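Re: [grippers] Pads creeping on the hand-held pair
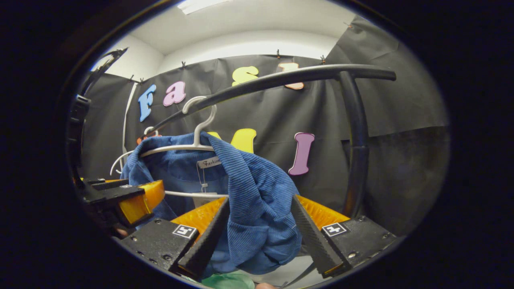 Rantala, August

Hi all,

Long reply, sorry, but Areeba asked for details and I spent most of Wednesday with a hex key in my hand, so you're getting the details!

Areeba Baloch wrote:
> We have the same hand-held pair you do, on the clothes rack
> station, and I'm fighting two things. First, the ridged pads
> creep. They start out square to each other and after a few days
> of shirts and jackets they're toed out at the tips, so light
> fabric slides through. Second, the width reading drifts. Fully
> closed used to read zero and now it reads a bit open. I've
> re-zeroed it in software every morning and it comes back. Is this
> pads, markers or the linkage? And what do you use for a test
> garment? Ours is a dish towel and Lempi says that's cheating.
> Areeba

Lempi is right, a dish towel is cheating. It's flat and light, and it'll make almost any pair of pads look good. I test on the blue corduroy now, hanging from the white hanger on the black rail. Ribbed cloth is a nice test because the pad ridges and the fabric ribs either bite or skate over each other, and you can feel which one you've got through the handle. I pinch up near the top and let the folds hang, so the weight is pulling down through the pads the way it does when somebody is really taking a shirt off the rack.

On to the creep. We had it too, on both units, and I blamed the pads for ages. I even swapped them for a fresh set from Ginus and they crept in exactly the same way. What was moving on ours was the orange-yellow jaw underneath. The screws that hold it to the black finger body had backed out a hair, and once the jaw can rock, the pad goes with it. You can't see it with the gripper open. Close it on a fold of something thick, hold it, and wiggle each jaw with your thumb. If one of them clicks, there's your problem.

What I do now:

Take the pads off first. I know it's tempting to leave them on, but you can't get the key in straight and you'll chew up the screw heads (ask me how I know). Back the jaw screws all the way out and clean the threads. Ours had old threadlocker crumbs in there, and those will fool you into thinking a screw is tight when it's only jammed. New drop of threadlocker, the removable kind, then run the screws in by hand until they just touch.

Now close the gripper on something flat. I use a steel ruler standing on edge. Let the two jaws settle against it and snug the screws up a little at a time, going back and forth between left and right. If you do all of one side first, it pulls the other one off. I did that on the first unit and had to start over after lunch.

Pads go back on last. Look at the ridges from the tip end before you tighten anything. They should meet along their whole length when it's closed empty. If they only meet at the heel, loosen and try again – don't try to fix it by squeezing harder.

Leave it overnight if you can. I got impatient with the second one, put it back on the rack after an hour, and had a jaw clicking again by the end of the afternoon.

Now the width reading. It's the same fault, I'm nearly sure, at least partly. The reading comes from the little square markers on the finger bodies, and it doesn't know anything about the pads. So if your jaws are toeing out, the bodies have to travel a different distance before the pads touch, and "closed" moves. Every morning you re-zero, you're telling the software that the new wrong place is the right one. Stop doing that until the jaws are fixed! Then zero it once and write the number on a piece of tape on the handle. Mine hasn't wandered since, though it's early days.

Do look at the markers while you're in there. One of ours had a corner starting to lift, and there was a gray thumbprint over part of it. I wiped the print off with a barely damp cloth and it was fine, but the lifting one I replaced. Put the new one on square, using the edge of the housing as a guide, and press from the middle out. Please don't put clear tape over it for protection. Aarne Pesonen did that on the Clustby pair and the ceiling light bounced straight off it, so the reading cut out every time he tilted his wrist.

As for how often, I've settled on checking the jaws every 4,000 grasps. Kaisu Kettunen keeps the log, and she shouts across the room when we get there. Before that I was going by "when it feels bad," which meant always too late. It takes me a few minutes per unit if nothing has moved.

Something I haven't solved is lint. Corduroy sheds, and it packs down into the pad ridges until they're nearly smooth. I've been going at it with an old toothbrush, which works but is slow, and I don't love the bits flying into the screw holes. Remo Ortner at Fisau told me he uses sticky putty, pressed in and pulled off. I haven't tried it yet because I'm worried about what it leaves behind. If anybody on the list has done it for more than a week or so, I'd like to hear.

Areeba, two questions back to you. Are your jaws the same orange-yellow ones with the padded face, or the older plain ones? And does the drift show up on both hands or only one? If it's only one, try the thumb wiggle on that one first and let me know what you feel. I've got a few spare jaw screws in the right length, and I can drop them in the mail if yours turn out to be chewed up.

Off to pick fluff out of ridges,
Aino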